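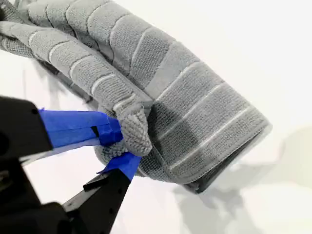 Fig. 8.1 A gray terry towel with pale stripes, bunched on a white surface.

Contents | Previous chapter | Next chapter | Glossary | Index

Chapter 8
Solder, and What It Does When You Aren't Looking

By now you can saw a straight line, or at least a line with good intentions, and you have filed two pieces of sterling sheet until they meet. This chapter joins them.

Solder is an alloy of silver with copper and zinc, mixed so that it melts before your work does. Jewelers sort it into hard, medium and easy. Hard solder melts at the highest temperature and easy at the lowest, and the names have no bearing on how your afternoon will go. A piece with several joints is usually soldered in that order, hard first, so the early seams stay shut while the later ones are heated.

Two facts govern everything that follows. Solder flows toward heat, and it does not fill gaps. Students accept the first quickly. The second takes them until September. If you can see light through a seam, go back to the file. The torch will show you the same light, only brighter.

Flux comes next. Heated silver alloys form oxides, and solder will not run over oxide. A thin coat of paste flux protects the metal and serves as a rough thermometer: it bubbles, turns white and crusty, and finally goes clear and glassy. At that point the solder is not far behind. Keep the flame moving and heat the whole piece. A flame aimed straight at the solder will roll it into a neat little ball, which will then sit there.

Nadiia Bondarchuk, who taught the bench course at Lindqvist for years, had beginners solder 90 plain jump rings before she let them near a bezel. Her students complained, then stopped somewhere in the sixties – by then the rings were closing properly and there was less to complain about.

Before you read on, you will need:

Sterling sheet, cut and filed as in Chapter 7
Hard and easy wire solder, snipped small
Paste flux and an old brush
Soldering block, tweezers, quenching bowl
Pickle, warm, with copper tongs

Steel tongs in the pickle will plate your silver pink. Section 8.1 explains the chemistry, and Section 8.2 explains how to get the pink off.

Related chapters
Annealing and Work Hardening
Fire Scale and Its Removal
Setting a Plain Bezel
Undo: Taking Apart a Bad Joint

Contact Tallitov Press | Copyright 2022 | Back to top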